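Is the new linen program at the Skumel worth the extra charge?

Regular readers will know we have a soft spot for the Skumel, the old harbor hotel that Takács took over and reopened in March. The breakfast room is still one of the nicest places on that coast to sit and do nothing. So when the spring letter to past guests arrived, promising "a new standard of sleep," we read it with interest and then read it again with a pencil.

The short version is that rooms on the upper two floors now come under something called the Tunberg program. You get a different mattress topper, a choice of pillows, sheets in what the hotel calls "calming natural tones," and a card on the nightstand asking you to score your rest in the morning. You also get a supplement of 63 a night, added to a base rate that already went up over the winter.

We have no quarrel with good bedding. A bad mattress can sink a week away faster than rain can. But we asked the front desk what was under the sheets before Tunberg came along, and the answer was that the mattresses themselves have not been changed. The topper is new. The pillows are new. The rest appears to be a color scheme and a card.

The letter also says that 125 guests tried the program before launch and "overwhelmingly preferred it." Preferred it to what? We asked that too, twice, and were told the details would be passed along. They have not been. It would be useful to know if those guests paid the supplement, or if they slept in the standard rooms first. Someone upgraded for free to a quiet room on a high floor will tend to give it a good score, whatever is on the bed. 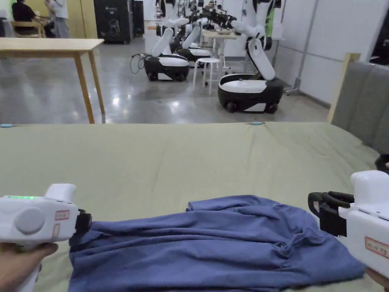 Blue cloth on a sage-green sheet.

Then there is the matter of the rooms that are not in the program. The lower floors face the delivery lane and get the ferry horn at 6 a.m., and as far as we can tell nothing has been done for them at all. Two of our readers stayed there this spring and both wrote to us about thin pillows. One asked for a second pillow and was told the pillow menu was for Tunberg guests. If that is the policy, the hotel should print it on the booking page. If it was one tired clerk, it should be easy to fix, and we would like to hear that it has been.

Booking is another sore point. Most of our readers go through Trodo, which lists the upper rooms at the base rate and shows the supplement only on the last screen, under "room features." The hotel says that is up to Trodo. Trodo's help page says that extras are set by the property. Either way, the guest finds out late. Call the hotel directly if you can, ask for the full nightly price with everything in it, and have them send it to you in writing.

Can you decline the program and keep an upper room? Yes, it seems, though you have to ask. The desk confirmed that the supplement can be taken off before arrival, in which case the topper and extra pillows are removed and the sheets stay. We would do that for a short stay. For a week or more, with a bad back, you may feel differently, and the topper is comfortable enough – we did lie down on one.

None of this would stop us from going. The staff are kind, the stairs have been repaired, and the late bus from the station now stops at the end of the street, except on Wednesday, when you are still better off in a cab. But we will keep asking about those guests and their scores. If you have slept under the Tunberg program and paid full price for it, please write and tell us how you slept and what it cost you.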